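Home | Products | Newsroom | Support | Contact

Narkell Opens Gripper Comparison Program at Timcombe Laboratory

TIMCOMBE, Wednesday, August 13, 2025 – Narkell today announced a program to compare end-of-arm grippers for light household and food-handling work. The program will evaluate grippers supplied by Damgaard and Veswood, along with Narkell's own design, on a common set of tabletop tasks.

Each gripper will complete up to 600 trials on the same arm, with the same controller settings. Trial layouts mix rigid, soft and thin-walled items, so that grip force and fingertip shape can be judged together.
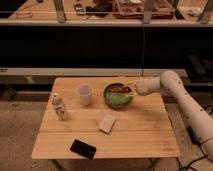
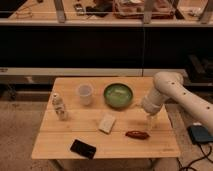
Tabletop trials with a white robot arm and gripper. The green bowl, translucent cup and small off-white block appear in both views.

"Customers ask us which gripper suits which object, and they deserve an answer based on like-for-like testing," said Dorian Lefèvre, program director at Narkell. "We will publish the failed grasps with the successful ones."

A preliminary round completed in February covered 985 trials and was used to settle the scoring rules. Results from the full program will be made available to registered customers – free of charge – as each gripper completes its trials.

Comments

mreyes: Will the scores separate dropped items from missed grasps? We need both.

T. Oakes: Please include cycle times. Grip force alone does not help us choose.

benchtop_al: Same controller settings for all three seems hard on the softer gripper. Will there be a tuned round too?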